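Monday, 7.40am
By Bukola Ibrahim

The tape comes first. Before anybody powers up the arm, before the kettle even, Osamu Kaneko is leaning over the table with a roll of blue tape and a steel rule, muttering. Brown paper goes down, tape goes on top, and the whole bench turns into a big sheet of squares. Every square has a number. The numbers aren't written anywhere, they live in a spreadsheet and in Kaneko's head.

He's looked after this cell at Nalilico for four years. Knows its moods. The gripper has to come down over the middle of a square, any square, and if it doesn't then something has shifted and he wants to know what. Paper? Tape? Base plate? Usually paper. It stretches on damp mornings and creases if you lean on it, and people lean on it.

"I check the plate bolts anyway," he says. "Four bolts, one minute. Then I can blame the paper."

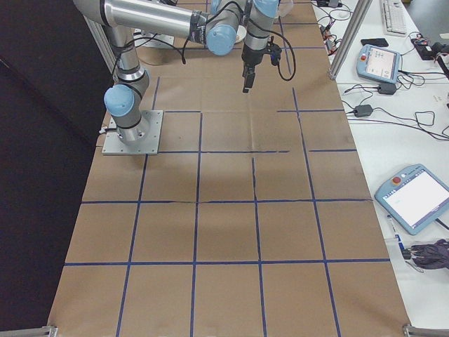 The job is called Drasel, after a supplier's part code that stuck. Small dishes and pots picked up in one place, put down in another, over and over, while the software team upstairs works out why it sometimes misses. The software gets the attention. The table gets Kaneko, and on three mornings a week Parvaneh Tehrani, who came over from packaging lines and thinks the tape is a bit much.

She'd have had the grid printed. They tried that, it turns out a printed sheet costs more and takes a week to arrive, and when it tears you're stuck. Tape you can lift and lay again before the nine o'clock run. The lines at the far end never come out as straight as the near ones, it's a long reach. Kaneko measures them and puts the real figures in the sheet. Crooked is fine if you know how crooked.

Cables are the other thing. The gripper lead needs slack, enough for the wrist to turn right round without tugging, but a loop that hangs too low will catch a rim and drag it. Tehrani ties hers short. Kaneko goes round after and lets them out again. They have had words about this. A lead lasts 1600 hours on a good run, they've had one go at 60, pinched behind the elbow, and lost a whole day finding it becuase the fault only showed with the arm stretched out.

So now there's a routine. Arm up to its parked pose. Run a hand along the lead, feel for flat spots. Fingers open, fingers shut. Then down over the first square at a crawl, one thumb near the stop button, and a look from the side with your chin practically on the paper. 11 squares checked this way, never the same 11 two days running.

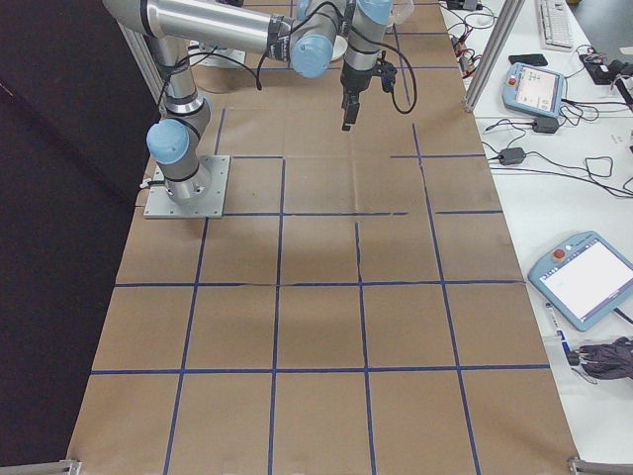 IMAI, February

Different town, same kind of table. Somtochukwu Isah runs the sister cell here and has been sent Kaneko's notes, nine pages, mostly about tape. He's read them twice. First week he skipped the bolt check and spent an afternoon re-teaching positions that had been right all along, the plate had crept by the width of a pencil line.

He does the bolts now. He also swaps the paper every Monday whether it needs it or not, which Kaneko thinks is wasteful and has told him so by email. Isah's answer is that old paper goes shiny where things slide over it and the cameras don't like shiny. Both of them may be right. The light is different here, big windows, no shade till the afternoon.

What he'd like is a harder surface with the lines cut in. Nulum has quoted for one and the quote is sitting with Noboru Tsuchiya, who signs for both sites and has not signed yet. Until he does there are six rolls of tape in the drawer, and another box on order.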